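Janaka Munshi
@janakamunshi

I work in housekeeping at the Moltico, fourth winter now. Many people asked me what it is like since we got the machine for the beds, so I will write it here one time properly. It is a long thread. I am on my day off and the laundry is going.

First thing. It makes beds. It doesn't clean the washroom, it doesn't vacuum, it doesn't find your child's stuffed rabbit under the desk. In our hotel "the robot" means sheets, and for now only the bottom sheet and the flat sheet.

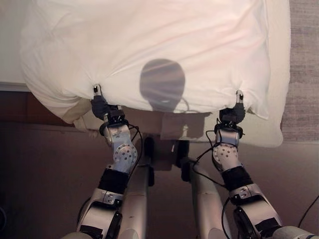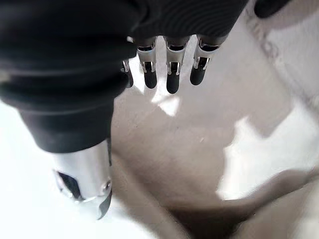

The company is called Purkuvance. They installed it in January, which is our slow time. Two technicians stayed with us in the beginning and wore indoor shoes that they carried in a bag. Our supervisor liked them immediately for this.

Before the machine, one attendant had 12 rooms in a shift. You strip, you make, you do the washroom, dust, vacuum, restock, check, next door. If three of your rooms are checkouts with two beds each, you do not sit down before two o'clock.

I want to explain the physical part for people who never did this work. Tucking a sheet is not heavy. Lifting the corner of the mattress is heavy, and you do it with your back bent and your wrist turned. Then you do it again at the next corner. Then the next room.

I have had a problem in my right shoulder since my second year. My colleague Rocha wears a brace on each wrist under her sleeves. She is younger than me. So when management said the word "ergonomics" in the meeting, we did not laugh, but we also did not clap.

What we were afraid of was simple. Fewer people. The meeting lasted 60 minutes and for most of it the manager spoke about guest experience. Then Rocha put up her hand and asked, "How many of us will be here next January?" It was a very clear question and I was proud of her.

The answer was that no positions would be cut this year. I wrote it down in my notebook with "this year" underlined. The union later asked for it on paper and we got it on paper, with a few more words around it.

Now how a shift goes. I strip the bed myself and take away the used linen. I put the clean sheet on the bed, still folded, with the wide hem toward the foot. The machine takes it from there. While it works I start the washroom.

It is slow. I have to say this because the video on the company's website is cut in a nice way. I can make a double bed faster than this machine, even with my shoulder. But I can't make the bed and scrub the tub in the same moment, so the speed of it matters less than I expected.

What surprised me is how much it looks before it touches. It finds the edge, stops, moves a little bit, stops again. My aunt shops for fish like this.

It does not like the old sheets. We have two kinds of linen in the hotel, from two suppliers, and the old kind became very soft from washing. The edge rolls and the grippers take two layers in place of one. Then you get a fold across the middle and the whole thing must be opened again.

So now the laundry separates old and new, and this is extra work for the laundry. I think this part was not in anybody's calculation. Hurkari runs the evening side down there and he told the manager, very politely, that his people are now also working for the robot.

He got one additional person for four hours in the evening. He had asked for eight. He is still asking.

After it finishes, I check. I pull the corner, I smooth with my hand, I put the duvet and the pillows. The duvet is still ours completely. I was told that the duvet will come "in a later phase." I am in no hurry for that phase.

The new quota is the part which I want people to read carefully. In February it stayed at 12 rooms. In March they suggested 14, because "the beds are done for you." I have explained already that the beds are not done for me. They are started, and then I am responsible for them.

We kept notes for two weeks. When the machine stopped, how long we waited, who came to help. Rocha made the table on her phone and printed it at the library. I only corrected the spelling, which is funny if you know my spelling.

After this the number went to 10 on the days with many checkouts and stayed 12 on the others. I believe it's the first time in my working life that I saw a quota go down. I don't know if it will hold through summer, when the tour buses are here.

My shoulder: better. I must be fair and write this too. I still feel it when the weather changes, but I sleep on that side again, and I stopped taking the tablets before my shift. If you asked me only about my body, I would say keep the machine.

If you asked me about the rest, I need more sentences.

For example, we used to do the big rooms in pairs. One on each side of the bed, and you talk. All my English in the first year I learned across a mattress. Rocha taught me "chesterfield" and "double-double" and some words that I can't put here.

Now the pairs are gone, because the machine is counted as the second person. It is written like this on the schedule, a line with two boxes, my name in one and "unit" in the other. I asked if we can write something else in this box. They said the software doesn't allow it.

The new girls who started this spring learn alone with a tablet and a checklist. They are good workers. But one of them worked for three weeks before she knew where the staff microwave is. With a partner you know this on your first morning.

I said this to the manager and he listened, I think sincerely. Now a new person walks with one of us for the first five shifts, machine or no machine. It's paid for both. I would like ten shifts, and I have told him this also.

Also there is a new job. It's called floor technician. It means that you can restart the machine, clean the sensors, change the finger covers, and fill in the report when it drops something. It pays a bit more per hour. They offered the training to us first, before they advertised it outside.

I did the training. It was two days in the conference room with the small sandwiches. The trainer from Purkuvance was patient and spoke slowly, and when I didn't know a word he drew it. I passed. I do this job on Sunday and one other day, and the other days I am an attendant as before.

Not everybody wanted it. One of our older colleagues said that she came to this country to clean rooms, not to say sorry to a machine every time she must go around it. She does the floor where the corridors are too narrow for it, and she is content. I hope they never widen these corridors.

Guests. Most of them never see it, we work when they are out. Some ask at the desk if they can watch. One gentleman left a tip on the pillow with a note "for the robot." I gave it to Hurkari's evening person for the bus.

A few guests wrote in their reviews that the beds are now "perfect, like by machine." On that week it was in repair and we did every bed by hand. Rocha has this review on her locker.

Somebody will ask about the total number, because my cousin asked it already. The report on the staff board says 1781 beds up to the end of spring. It doesn't say how many of them one of us had to open and make again. I asked for a second column. They are thinking about it.

What I would tell people in another hotel who are getting the same thing: ask what happens with the quota before it arrives, and ask in writing. Keep your own notes from the first day, with times. Go and speak with your laundry, because they will feel it and they will not be invited to the meeting.

And if there is training, take it, even if you are tired and think that it's for younger people. I am 49 and I was the oldest in the room. The manual is only in English and French, so bring a friend and read it together over lunch. I made a list of the difficult words and it's now taped inside the linen cupboard.

I will answer questions tonight, but slowly, I am checking every word. Please don't ask me which company is better, I know only this one. And if you work in a laundry with such a machine upstairs, please write to me, Hurkari wants to know how you sort your old sheets.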